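Chapter 6
Packing and Unpacking at the Workbench

Most goods spend part of their life in a cardboard box. Someone has to choose the box, fill it, close it and, at the other end, open it again. This chapter deals with the bench where that work is done - its surface, its markings and the space kept free beside the box.

We begin with the open carton. Corrugated cardboard is light and cheap, but its corners tear and its flaps get in the way of the hands. Section 6.1 covers where to set the box down and how to fold back the lid.

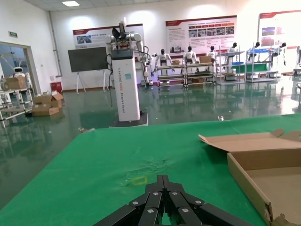 Section 6.2 turns to mats and tape marks, using the bench rules Annick Doucette wrote for the Gemthorpe packing room. Read them before you try the exercises.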